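3. Site Selection and Field Methods

3.1 Survey area

Eelgrass once covered most of the shallow flats inside Pledcombe Bay. Dredging and moored boats broke the beds into patches, and by the time our survey started only three areas had enough continuous cover to serve as donor beds. We refer to them by the names of the nearest landings: Irkon, Nultidlow and Cheon. Irkon is the most sheltered. Cheon faces the bay mouth and loses sediment in winter storms, so plots there were set farther back from the channel edge.

We laid out 59 plots, each one meter square, on bottom between the low tide line and the edge of the navigation channel. Plots were marked with short stakes and a line of floats. Stakes lost during February were replaced at the recorded position.

Figure 3. Robot hand over a white sheet laid out with blue and white parts.

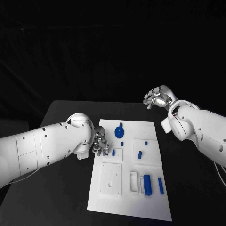 Seed was collected by hand from flowering shoots and held in flowing seawater until it dropped. Dead or soft seed was removed before counting. The remaining seed was sorted into trays by donor bed, and lots from different beds were kept apart at every step. Mixing of lots was the main source of error in the pilot year, when seed was counted in open dishes. In Figure 3 a small white plate with holes in it holds blue pegs; our counting trays follow the same idea, with one well per seed and one tray per plot. A full tray can be checked at a glance before it goes to the boat.

Planting was done by divers at slack water. Seed was pressed into the top layer of sediment and covered by hand. No fertilizer was used. Plots at Nultidlow had a thin layer of shell over the mud, and the divers raked this aside first and put it back after planting.

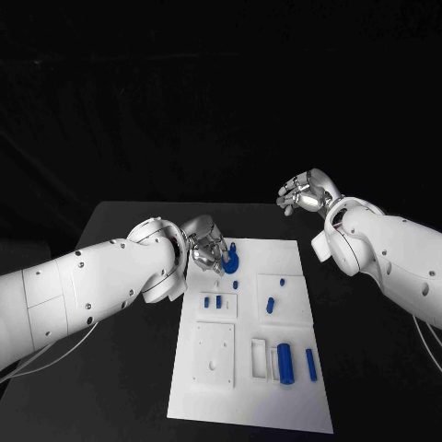 3.2 Shoot counts

In total, 3518 seeds were planted. Divers returned in the next growing season and counted every shoot inside each plot. Two divers counted each plot separately. When their counts differed, the plot was counted again by both and the second result was used. Shoots rooted outside the plot with leaves lying across it were left out.

Cover of drift algae was scored at the same visit. Drift algae was heavy at Nultidlow and had to be lifted off several plots before shoots could be seen.

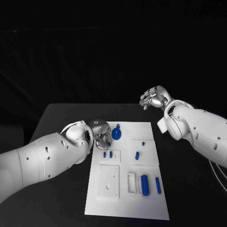
It was returned to the plot after the count, so that conditions for the rest of the season would match those on the surrounding flat. Crab burrows and anchor scars were noted but not used to exclude plots. We wanted the counts to reflect what a planted bed would meet in ordinary use of the bay, including boat traffic.

3.3 Data checks

Field sheets were entered twice and compared. The file used here was closed on 06/10/2019 and holds 2901 records, one for each quadrat cell and visit that passed the checks. Records with no depth reading were dropped.
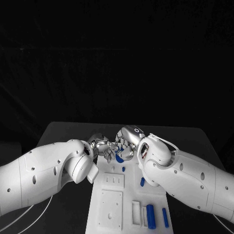 Depths were corrected to the local tide gauge before analysis. Water clarity readings taken within a day of heavy rain were kept in the file and flagged, and the models in Section 4 were run with and without them. Dwayne Alcantara checked the plot positions against the harbor chart and corrected two that had been entered with the wrong landing name.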